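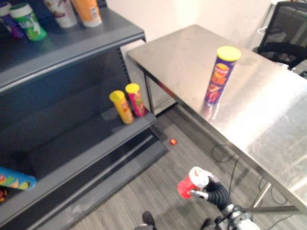
Kanyarat Suksawat wrote in to ask why her heart goes thumpety-thump when she skips, and whether it might be getting tired.

What a lovely question, Kanyarat! Your heart is a muscle, a bit like the ones in your legs, and when you skip or run or chase the dog round the garden, those leg muscles want lots more oxygen. Blood carries it to them, so your heart has to pump faster — sometimes over 200 beats in a minute if you are small and going flat out!

Try it yourself. Put 2 fingers gently on the side of your neck and feel for the little bump, bump, bump. Now skip for a bit (mind the furniture) and feel again. Then sit down for 10 minutes with a drink of water and have one more go.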